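Getting more out of a small kitchen table
Posted by Ruxandra Avram, March 3, 2021

I love our kitchen table. It came with the flat, it wobbled like a newborn lamb, and it has done every job going: pastry board, desk, sewing bench, place to pile the post. Over the years I've picked up a few tricks for keeping a hard-working table nice, and I get so excited when one of them works that I end up ringing my sister. So this time you're all getting them!

Stop the wobble first. Turn the table on its side and tighten every bolt a little at a time, going round twice, so that no one leg gets pulled in ahead of the others. If it still rocks, stand it where it lives and slide bits of thin card under the short leg until it's steady. Then cut a circle of felt or cork to the same thickness and glue it on. Old wine corks are brilliant for this (slice them with a bread knife, slowly, and mind your fingers).

Check the floor too. In our last place in Prorholm I spent a whole evening sanding a leg that had nothing wrong with it. The floor sloped! Give the table a quarter turn before you reach for any tools, and if the wobble moves to another leg, leave the poor thing alone.

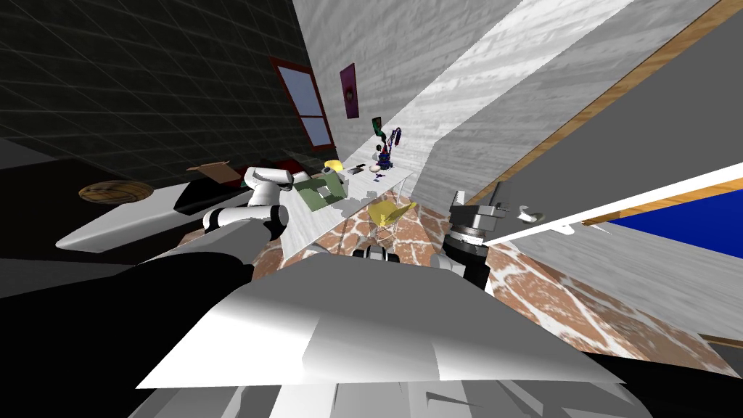
White rings from hot mugs are the next thing people ask me about. On a waxed or varnished top, try a dab of plain mayonnaise, left on for 2 or 3 hours under a bit of kitchen paper, then wiped off and buffed with a soft cloth. I know how it sounds. It's lovely stuff. Dark rings are a different matter and usually mean the water has got down into the wood, so you'll be sanding.

For everyday wiping I use warm water with a drop of washing-up liquid, a well wrung cloth, and a dry tea towel straight after. Go along the grain. Crumbs in the join of an extending table come out beautifully with a clean, dry pastry brush, or an old toothbrush for the stubborn ones.

If you roll pastry straight on the table, scrape before you wash. Flour and water make glue, as I learned the hard way with a batch of 18 cheese straws and a very wet sponge. A plastic dough scraper gets the lot up in a minute, and then a damp cloth finishes it off.

Sticky drawer? Rub a candle stub along the runners, top and bottom, and work the drawer in and out a few times. Ours went from needing both hands to opening with one finger, and I opened it all evening just for the pleasure of it.

Oil bare wood in April, when you can have the windows open. Thin coats, wiped off well, with a night in between. Spread the oily rags out flat outdoors to dry before you bin them, as they can catch fire by themselves if they're left scrunched up in a heap.

Next time, chairs: loose rungs, sagging seats and the squeak that drives me up the wall.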